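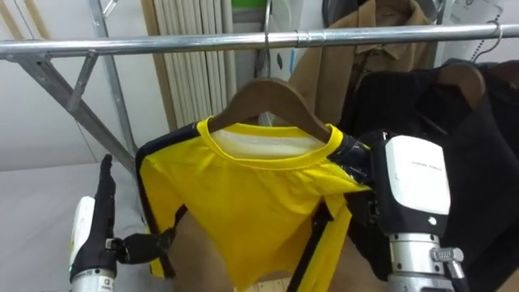

## Garment cell back on the rail at Filtley

**16 April 2026** – The two-armed robot in the Filtley workshop is handling clothes again after a refit of its right wrist, and the team at Workov could hardly be happier with how the first days have gone.

The cell's job is easy to explain and very hard to do: take hold of a garment on a hanger, straighten it at the shoulders and let go without dragging it off. The left arm does its share with a fingered hand, the right with a gripper head, and the two have to agree on where the cloth is. Over the summer they stopped agreeing. The right arm was arriving 3 mm low, enough to push a collar sideways on nearly every try.

Telmo Segura, who looks after the cell, went through the software first and found nothing. Then he took the wrist apart. The clamp behind the gripper head had worked itself slack, and each time the arm changed direction the head turned a hair inside it. "You couldn't feel it by hand," he said. "I had to put a dial gauge on it and run the arm back and forth, and there it was, clear as day!"

He cleaned the clamp, fitted new bolts and marked each one with a line of paint pen, so that a quick look at the start of a shift shows whether anything has moved. Bianca Tănase then recalibrated both arms against the rail itself. Up to now they had been calibrated against a plate on the bench, and she had wanted to change that for ages (the rail flexes a little once it's loaded with coats, and the plate doesn't). The new routine touches off at 17 points and takes less time than the old one.

The fingered hand got some attention too. Its fingertip pads were due for replacement, and the grip force has been turned down a touch for stretchy sportswear, which used to spring back when it was released. Heavier coats keep their old setting.

Segura plans to check the clamp every 2,000 cycles from now on. Tănase is writing up the rail calibration so the sister cell at Pukden can try it, and she'd love to hear from anyone there who has a stiffer rail joint than ours, as the collar where the pipes meet is still her main suspect for the flex.

Spare pads are in the drawer under the controller, with a printed fitting sheet. Anyone who'd like to see the cell running is welcome to drop in, but please check with Telmo first and leave the hangers where they are, even the crooked ones. The next full service is booked for October.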